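Extended warranties and cover plans: your questions answered

Last updated March 2, 2009

Readers of the Culbridge consumer pages send us more letters about extended warranties than about anything else. The answers below were put together by Sharada Panicker and Nithin Rao. We don't sell cover and we don't take commission from anyone who does. We also don't like most of it very much, as you will see.

Are extended warranties ever worth buying?

Sometimes. Less often than the person at the till would have you believe. You are being asked to bet that a thing will break after the maker's guarantee runs out, but before the cover does, in a way the small print allows. That is a narrow target. The seller has a fair idea of the odds and you have none, and the price was set by the side that knows.

The salesman told me the washing machine was very reliable, then offered me five years' cover. Which is it?

We'd like to know too. Elango Lobo wrote to us about exactly this conversation, which he had in a shop while holding a leaflet that said "built to last". He was quoted £142 for cover on a machine that cost not a great deal more than twice that. He asked what usually goes wrong with them. The answer was "nothing, really". He went home without the cover.

What does "full cover" mean?

Whatever the policy says it means. We read one plan, sold under the Gerov name, where the front page promised full cover and the exclusions ran to 17 separate clauses. Door seals were out. So were filters, knobs, hoses, lamps and anything described as cosmetic. Rust was out unless it came from a fault, and you had to show that it did. 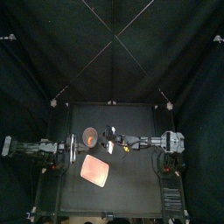

Always ask for the full terms before you pay, on paper, and take them away with you. If the shop says they come in the post afterwards, that tells you how keen they are for you to read them.

I was told the price is only good today.

Then let it go. In our experience it is good tomorrow as well, and quite often a bit lower. Upendo Owino turned down a plan on a cooker and had a letter the following week offering the same thing for £30 less. She turned that down too and is waiting for the next one.

Don't I have rights anyway?

You do, and they are against the shop that sold you the goods. Things you buy should be of decent quality, fit for their job and as described, and that does not stop when the guarantee card says so. How long something ought to last depends on what it is and what you paid. You may have to argue, and as time goes on you may have to show the fault was there from the start. But a shop that says "it's out of guarantee, nothing we can do" is giving you half the story — the cheap half.

Start with a letter. Keep a copy. Give the date you bought it and say plainly what you want, whether that's a repair or your money back.

My plan says "new for old". Will I get a new one?

Look for the words "at our discretion". Gopinath Raju had a Tandari fridge freezer written off under a new for old plan and was sent vouchers. They could be spent in one chain of shops, which didn't stock Tandari. He got something smaller in the end and paid for delivery himself. The plan ended when the vouchers were issued, by the way, with two years still on it. Nothing refunded.

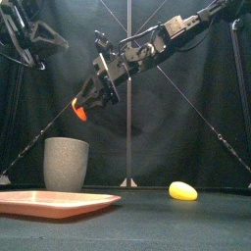
What about paying monthly?

We are wary. A few pounds a month sounds like nothing, and it carries on sounding like nothing for years after the kettle or the telly has gone to the tip. Check your bank statements. We have heard from people still paying for things they no longer own.

Can I cancel?

Usually, if you are quick. Most plans have a cooling-off period printed somewhere near the back. After that you may get part of your money, less a fee. Poojary, to be fair to them, put their cancellation terms on page one. We wish it weren't worth mentioning.

So what should I do with the money?

Put it in a savings account and call it the repair fund. If nothing breaks, it's still yours. We can't promise this always comes out ahead, and if a big bill would really sink you then cover might let you sleep. Just get more than one quote first.

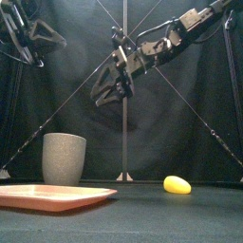

Two robot arms over a worktop.

Will you look at my policy for me?

We can't advise on single cases, but we do read every letter. Please send copies and not originals.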